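Venue Operations Board > Rooms, AV and Setup > Divisible room: published capacity vs. usable capacity

Posted by partition_wall, February 21, 2022

We have a divisible hall rated at 500 theater style with the wall open. The sales sheet says 247 for the larger half, same layout. A client has booked the larger half for a one-day conference in June with a stage, rear projection and two wheelchair bays. I can't get anywhere near 247 once the stage is in.

Questions:
1. Do you publish capacity for the bare room or for the room with a standard stage and screen?
2. If you publish both, does the sales team use the second number?
3. What depth do you allow behind a rear projection screen?

Layout software is Torkent. It gives me a seat count but doesn't subtract the projection throw unless I draw it as an obstacle.

Reply from gmrooms

1. Bare room. It's the number on the occupancy certificate, and it has to match.
2. No.
3. Depends on the lens. Ask the AV supplier for the throw ratio and multiply by screen width. Add space for a person to get behind the projector.

Reply from lectern_left

Disagree with gmrooms on the first point. The occupancy certificate is a legal ceiling. It doesn't oblige you to advertise that figure for theater style. We list the certificate number once, in the technical pack, and everything client-facing uses the set room: stage, screen, center aisle, tech desk at the back. Our complaints about seat counts dropped after we changed it.

On Torkent, save the throw area as a locked obstacle in the room template. Then the auto-fill can't put chairs in it.

Reply from gmrooms

And you lose inquiries to the venue down the street that prints the bigger number. Planners filter on capacity before they read anything else.

Reply from lectern_left

Some do. The ones who book on the bigger number then find out at the site visit that forty chairs have gone. I'd sooner lose them at the filter stage.

Reply from sightline_B

Two separate problems are being mixed up here. Seat count is one. Sightlines are the other. In a half room with the partition closed, the end seats of the front rows usually have a bad angle to a centered screen. We remove them from the count. With a wide, shallow room that can be a big loss, so check the proportions before you copy anybody else's percentage.

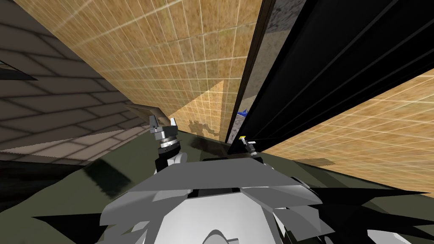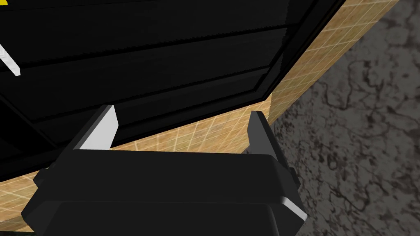
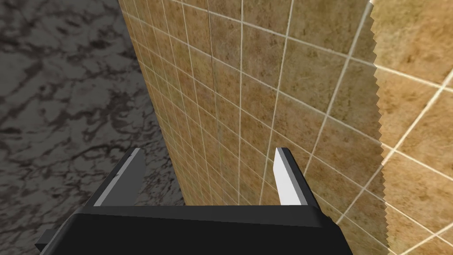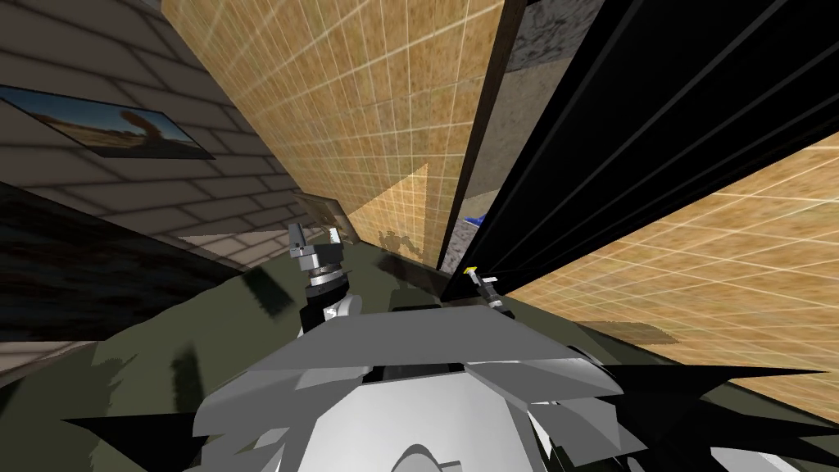 Simulated interior views, tile in the first and third, brick in the last.

The plan view is still what I send to clients. Perspective views are useful internally, but people start asking about finishes when you want them to approve an aisle width.

Reply from partition_wall

Thanks. Proportions are wide and shallow, so the front corners are a problem. If I take out the end seats in the first four rows and allow for the throw, the usable number is nearly 80 below the sheet. The client's registration target would still fit, but only with no growth.

Has anyone moved from rear to front projection to get the depth back?

Reply from kitlist

Yes, twice. Short throw lens, projector flown from the front truss. You get the depth back and you pay for it in rigging. Check the point loads first. Rigging points near a movable partition are often rated lower, because the track beam is already carrying the panels. Ask for the engineer's drawing and don't rely on the figure in the brochure.

Ambient light also matters more. If the half you're using has the windows, rear projection won't save you either, so price blackout at the same time.

Reply from gmrooms

Or an LED wall. No throw at all.

Reply from kitlist

No throw, but it has weight, power and a service gap behind it. It also costs more than the room in some markets. We quoted one through Grekora for a one-day event and the client went back to a projector the same afternoon.

Reply from foyer2

Does anybody check sound bleed before selling the halves separately? The partition on ours (Kikuchi, older model) has drop seals at the bottom that don't fully engage if the panels are set in the wrong order. You can't see it from the room side. We number the panels on the edge and go around with a flashlight.

If the other half is sold the same day, I would settle that before the projection question.

Reply from partition_wall

The other half is on hold for a trade breakfast run by Pura. They finish at 10, the conference opens at 9. So yes, an hour of overlap.

Reply from foyer2

Then put the breakfast in another room, or get a no-amplification clause into their contract now. Catering clear-down is the louder part anyway. Plates and trolleys.

Reply from lectern_left

Agree with foyer2. Also check your egress. With the wall closed, one half often loses an exit door, and the certificate figure for the half may already be based on that. Two halves don't have to add up to the whole.

Reply from gmrooms

On that we agree. Ours add up to well under the full room, and sales asks me why every year.

Reply from partition_wall

Checked the certificate. The larger half is listed with one fewer exit, and the 247 already accounts for it. I'll rebuild the template in Torkent with the throw locked as an obstacle, ask for the engineer's drawing on the truss points, and send sales a second figure for the set room. Pura has been offered the ground floor suite. Waiting on an answer.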